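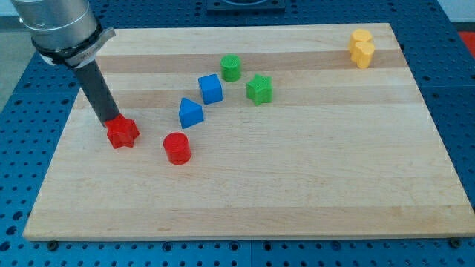 Stimska 木作社 · 砧板与木器养护组

大家好,我是彭秋月(Qiuyue Peng),养护组的组长,其实就是组里最爱唠叨的那个。网站改版,同事让我把“关于我们”重写一遍,说原来那版太像说明书了。行吧,那我就按平时说话的样子来写,写长了别怪我!

先说我们是干什么的。Stimska 做木头的厨房用品,砧板、擀面杖、木勺、面包板都做,工坊在 Skollwood 老街的尽头,门口有棵特别大的香樟(找不到路就找树)。养护组是 Stimska 里面的一个小组,管的是东西卖出去以后的事:开裂的、翘了的、发霉的、被刀剁出一道沟的,都可以寄回来给我们看看。也有人抱着外婆留下来的旧砧板直接上门,这种我们最喜欢,每次都要围着看半天。

组是 Fengying Kong 老师搭起来的。孔老师以前做家具,手上功夫没得说,脾气也挺大,谁要是当着她的面说“砧板泡水里洗一洗没事”,她能讲一个下午。我进组第一年光学打磨,从粗砂纸一路磨到细砂纸,磨完她用手背蹭一下,摇摇头,重来。当时真的想跑,现在轮到我摇头了,嘿嘿。

后来 Jiahui Wan 来了,她管收件和回信。你们写来的邮件基本都是她回的,回得比我耐心多了。Killian Joly 是从法国过来的,中文说得很溜,就是“榉木”和“柜木”总写混。他负责调木蜡油,我们自己用的那款叫 Milter,配方改过 3 次,第一版味道太冲,第二版干得太慢,厨房里放两天还粘手。现在这版我自己家里也在用,闻起来有一点点像核桃,蛮舒服的。

今年 6 月我们办了一次旧砧板翻新日,原本想着来几十个人就不错了,结果收了 107 块!有一块中间凹得能当盘子用,主人说全家剁了好多年饺子馅。孔老师把它刨平了,刨花那位阿姨也要,用袋子装走了,说回去熏腊肉。我们劝了一句:上过油的刨花别拿去熏啊!她这才只挑了里层的。那天从早磨到晚,我耳朵里嗡嗡的,回家倒头就睡,可是真开心。

经常有人问我,拼条的砧板是不是不如整块的好。我个人挺喜欢拼条的,木纹一条深一条浅,看着有意思,大板子也不那么容易翘。当然要看做工,胶缝没处理好的话,什么板都白搭。还有人问多久上一次油,我的办法很土:滴几滴水上去,水珠马上洇进去了,就该上了。上油前一定要晾透,立着晾,别平放在台面上,也别拿到太阳底下晒,更别放洗碗机(求求了)。

切过生肉的板子和切水果的最好分开,用完用热水和洗洁精刷干净,马上擦。要是已经有黑点了,先别急着扔,拍张照片发给我们,浅的一般能磨掉。裂到底的那种我们也会老实跟你说,该换就换。

收费的事也写一下吧。普通打磨加上油是 173 元一块,来回运费自己出。太大的板子,比如面馆用的那种案板,要先问 Jiahui,我们的台子不一定放得下。

另外,钟玉芳(Yufang Zhong)每个月会开一次小课,教大家自己在家打磨,一次人不多,材料都备好了,穿件不怕脏的衣服来就行。她讲课特别逗,我去旁听过好几回。想报名的在网站留言,写上称呼和电话,Jiahui 看到了会联系你。寄件的话,麻烦在包裹里放张纸条,写清楚哪里不舒服(我是说板子),再写一下平时怎么用的,我们好对症下药。

彭秋月
2022-09-29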